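Lerach Records @lerachrecords
Thread for anyone thinking of putting their own techno out on vinyl. I run a label from the spare bedroom and I have some feelings about test pressings.

So the Ekumska EP. Four tracks, one twelve-inch, 500 copies, black vinyl, plain sleeve with a sticker. We sent the files off in March. I told everyone it would be out for summer. I didn't say which summer, as people keep pointing out to me.

The plant is Timmermans. Lovely people, very good at making records, answer emails as if each word is billed separately. I asked when the test pressings would ship. The reply was "Soon." I asked if soon meant this month. The reply was "Hopefully soon."

For those who haven't done it: a test pressing is a handful of records they make before the real run so you can check them. White labels, paper sleeves. You are meant to listen all the way through, on decent kit, and then sign a form saying it's fine. After you sign, anything wrong is your problem.

First set arrived in May. Side A, gorgeous. Side B, a click in the quiet bit of the last track, once every turn, for nearly 3 minutes. It was almost in time with the kick. I did consider calling it a feature.

My advice is to play every copy before you write in. If the click is on one of them, that's dust or a bad disc. If it's on all of them, it's in the metal parts and they have to go back and do it again. Mine was on all of them. I then cleaned them all and played them again, in case physics had changed its mind.

Also play them on a bad deck. I've got a belt-drive thing from a car boot sale and it tells me more than the good one does. If the needle jumps on the loud bit there, it'll jump at somebody's house, and they will email you about it at 2 in the morning.

About that loud bit. The producer wanted the bass wide. Bass on vinyl does not want to be wide. Wide bass makes the groove go up and down as well as side to side, and the needle leaves. We had this chat in a kebab shop and I drew it on a napkin. He kept the napkin. He also kept the wide bass, until he heard the first cut. 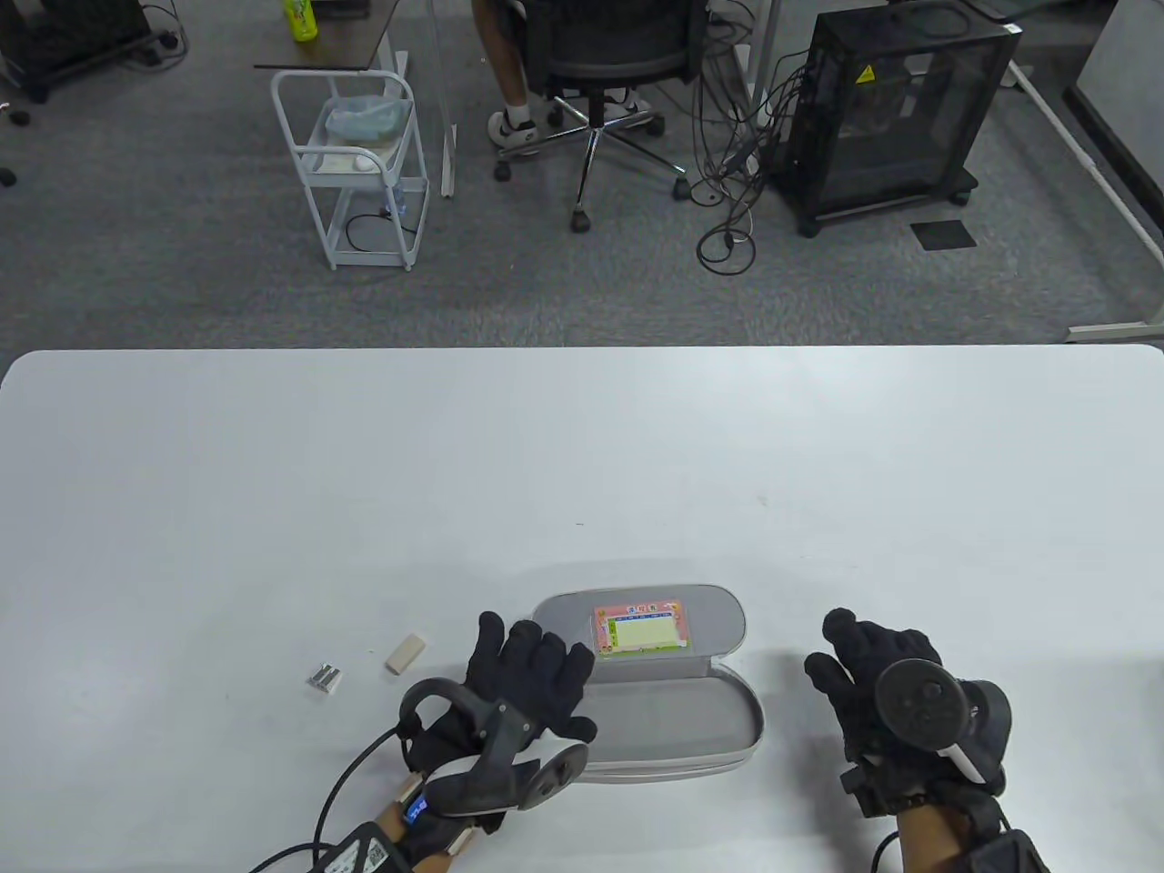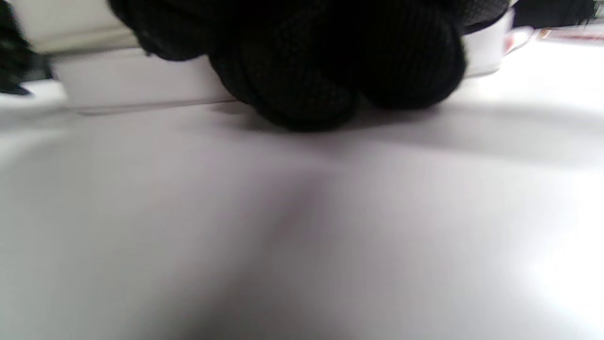
Black gloves in both.

Anyway. Second set of tests came in July. Click gone. Side B now started with a little ghost of the kick drum just before the real kick drum, very faint, like someone practising next door. That one's called pre-echo and the groove next door is exactly what it is.

Timmermans said, and I'm quoting the whole email, "This is normal." It is normal, to be fair. You get it when a loud bit sits one turn along from silence. We could have recut it quieter. I asked the producer if he wanted it quieter. You can guess.

So I signed the form. Bit of ceremony, good pen. Then I scanned it, found I'd signed for side A twice, and did it all again with whatever pen was left.

Distribution next. Devine are taking 190 of them, which covers shops, and the rest are coming to my flat. I'd like anyone planning this to go and pick up a box of records. Then picture several boxes. Then picture the stairs.

Things I'd do differently: leave the gap between tracks longer than feels right. Put the quiet tune on the inside of the side and the banger on the outside, where there's more room for it. Don't print a month on the sticker. Ours says June.

And check the run-out etching before it's cut. That's the message scratched in the blank bit by the label. I'd sent them "play it loud (please)". It came back as "play it loud please" with no brackets, and now it sounds desperate.

A few people have asked why bother, when the digital version takes an afternoon. Fair question. It came out on digital in April and sold enough to pay for the stickers.

Someone else asked if we'll repress when it sells out. I admire the "when". Ask me once I can see my carpet.

The boxes are meant to land in October. I've asked for a tracking number and been told it will come soon. Preorders are up on the usual page, and if you ordered back in spring and have moved house since, please message me your new address.

Muting this now, I've got mailers to fold.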